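Höhenverstellbarer Beistelltisch Suvance im Praxistest

Prüfbericht der Beratungsstelle Wohnen und Arbeiten, Ausgabe Juni

Die Beratungsstelle hat im Rahmen ihrer Reihe zu Kleinmöbeln für Werkstätten, Tagesgruppen und Therapieräume den Beistelltisch Suvance des Herstellers Gresumau geprüft. Das Modell wird über den Fachhändler Rallilton zum Preis von 121 Euro vertrieben und wendet sich laut Produktblatt an Einrichtungen, die häufig zwischen sitzender und stehender Tätigkeit wechseln.

Die Platte misst 90 mal 40 Zentimeter. Geliefert wird der Tisch in einem Karton, die Montage war von einer Person ohne besondere Vorkenntnisse zu bewältigen. Zu beanstanden ist die Aufbauanleitung: Schritt vier und fünf sind in der deutschen Fassung vertauscht, und die beiliegenden Unterlegscheiben werden an keiner Stelle erwähnt. Der Hersteller hat auf Anfrage eine Korrektur für die nächste Auflage zugesagt.

Die Höhenverstellung erfolgt über einen seitlichen Handhebel. Sie arbeitet stufenlos und ohne störendes Geräusch. In der unteren Stellung lässt sich der Tisch auch von sitzenden Personen gut nutzen, in der oberen nimmt die Standfestigkeit spürbar ab. Beim Schreiben und Zeichnen schwingt die Platte dann merklich nach. Für Tätigkeiten mit seitlichem Kraftaufwand, etwa Schleifen oder Kneten, wird die obere Stellung daher nicht empfohlen.

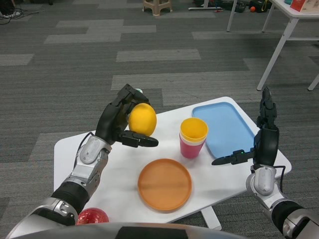

Foto: Do-yoon Min / Bildarchiv der Beratungsstelle

Die Oberfläche wurde mit haushaltsüblichen Reinigungsmitteln behandelt. Flecken von Kaffee und wasserlöslicher Farbe ließen sich vollständig entfernen, bei Permanentstift blieb ein leichter Schatten zurück. Die Kanten sind sauber verarbeitet. An der Unterseite fanden sich am Prüfmuster zwei scharfkantige Schraubenköpfe, die mit Kappen versehen werden sollten.

Zum Vergleich wurde das Modell Yook herangezogen, das mit elektrischem Antrieb 1.270 Euro kostet. Es steht in jeder Höhe ruhiger, benötigt jedoch einen festen Stromanschluss und ist für den täglichen Wechsel zwischen zwei Räumen zu schwer. Ein unmittelbarer Ersatz ist es somit nur für Einrichtungen mit dauerhaft zugewiesenen Arbeitsplätzen.

Gesamturteil: gut, mit Einschränkungen bei der Standfestigkeit. Die Gewährleistungsunterlagen sind beim Kauf gesondert anzufordern. Ersatzrollen und Hebel können einzeln über Rallilton bezogen werden.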